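Chapter 6
Heat, Airflow and the Desktop Case

6.1 Introduction

Every electrical part in a desktop computer turns nearly all of the power it draws into heat. A processor rated at 127 watts delivers close to 127 watts of heat to whatever is attached to it, and that heat has to leave the case at the same rate at which it is produced. If it does not, the temperature inside rises until the parts slow themselves down, shut off, or fail early.

This chapter treats the desktop case as a closed box with a heat source, one or more openings, and a moving stream of air. The same model was used in Chapter 4 for ventilated rooms. The quantities are smaller, but the equations do not change. Readers who skipped Section 4.3 should return to it before attempting the worked problems, which assume that the energy balance for a steady flow is familiar.

6.2 Terms used in this chapter

Ambient temperature. The temperature of the room air entering the case, measured at the intake and not elsewhere in the room.

Temperature rise. The difference between the air leaving the case and the air entering it. Written as dT throughout.

Thermal resistance. The temperature difference across a part or joint, divided by the heat passing through it. The unit is degrees Celsius per watt.

Contact layer. The thin film of paste or pad placed between a processor lid and the base of its cooler. The film fills small gaps that would otherwise hold air, a poor conductor.

Free area. The part of a vent through which air can pass. A perforated panel may have a free area of less than half its outer dimensions.

6.3 The path of heat

Heat generated in the processor passes through the lid, the contact layer, the cooler base and the fins, and then into the air. These steps are in series, so their thermal resistances add. The largest single value controls the result. Replacing a good cooler with a slightly better one has little effect if the contact layer is uneven or too thick, a point that Gillies returns to in Section 6.8.

Other parts shed heat more directly. Memory modules, voltage regulators and drive controllers usually depend on air moving across their surfaces. The position of these parts relative to the air stream matters more than the total volume of air delivered by the fans.

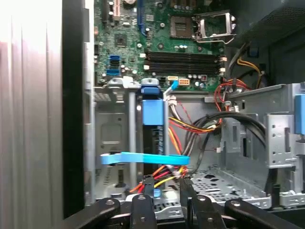
Flow inside a case is rarely even. Air takes the route of least resistance from intake to exhaust, and regions off that route may see very little movement. Such regions are called dead zones. Cables, drive cages and expansion cards all shift the route, and a dead zone can be created or removed by moving a single bundle of wire. For this reason, measurements taken with the side panel removed should not be used to predict behavior with the panel in place.

6.4 Estimating the required flow

For a first estimate, the required flow is found from the energy balance:

Q = P / (d x c x dT)

where Q is the volume flow in cubic meters per second, P is the total heat in watts, d is the density of air, and c is its specific heat. Near sea level, and at normal room temperature, d may be taken as 1.2 kilograms per cubic meter and c as 1,005 joules per kilogram per degree.

The formula gives the flow through the case, which is always less than the rated flow of the fans. Ratings are taken in free air with no resistance on either side. Filters and grilles reduce the figure, and dust reduces it further over time.

6.5 Case study: the Brollotberg records office

The worked problems at the end of the chapter draw on a survey by Marion Gillies of 18 desktop machines at the Brollotberg records office. The machines were housed in Pletik cases with a single rear exhaust. Fan speed was held at 1458 revolutions per minute, and readings were taken at the intake, beside the memory, and at the exhaust. The survey began on a Monday in March, before the building heating was turned down for the season, and the intake readings should be corrected using Table 6.2.

Gillies used the McIver method for placing probes. It is set out in full in the next section, together with the limits on its use in cases with more than one exhaust.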